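Section 7: Fitting the Trotik fill valve and setting the water level

Okay, you've got the old valve out and there's a puddle on your floor (mine too, every single time). This is the part I like best, as it's mostly hand-tightening and then waiting for water.

The steps cover the Trotik bottom-entry valve. If you have the Prilier side-entry kit, skip ahead to Section 8, where the washers go on in a different order and I get grumpy about it.

What you need: the valve, its rubber washer, the plastic locknut, the refill tube with its clip, a sponge, a towel, and a small adjustable wrench.

1. Check that the shutoff is still closed. I once bumped mine open with my knee, so now I always give it one more turn before I start.

2. Sponge out whatever water is left in the bottom of the tank and wipe around the hole. Old washers leave a black, gummy ring behind. Get all of that off.

3. Set the valve height before it goes in. Twist the shaft to unlock it, slide it up or down, and twist it back. You want the top of the valve a little higher than the overflow pipe.

4. Push the rubber washer onto the threaded end, wide side up, and drop the valve through the hole.

5. Hold the valve with one hand and spin the locknut on from underneath with the other. Go hand tight, then a half turn with the wrench.

Caution: Please don't go past that half turn! Porcelain cracks without much warning, and a new tank cost me 58 dollars plus a long drive out to the Brekke warehouse.

6. Reconnect the supply line. Fingers only at first, so you can feel whether the threads are going on straight, then snug it up gently.

7. Clip the refill tube to the overflow pipe so the end sits above the opening. Don't shove it down inside, or it can siphon water out all day long.

8. Open the shutoff slowly and let the tank fill. Run a dry finger around the locknut and the supply nut while you wait.

9. Turn the little screw on the float arm until the water stops just under the fill line. I give it 2 full turns, flush, look, and fiddle some more. It takes patience.

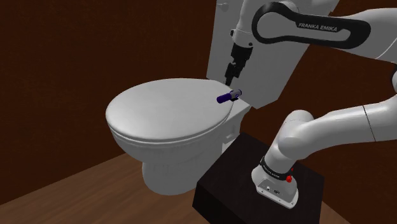 Why does the tank keep refilling when no one has flushed it?
The usual culprit is the flapper. Put a few drops of food coloring in the tank, leave it alone for a while, and look for color in the bowl. If you find any, wipe the flapper and its seat clean, or swap the flapper for a new one (I use the Zorkeck red one).

Note: A bit of hissing during the first few fills is normal with this valve. If it's still hissing the next day, close the shutoff, pop the cap off, and rinse out any grit. Cap removal is in Section 9, along with the part numbers.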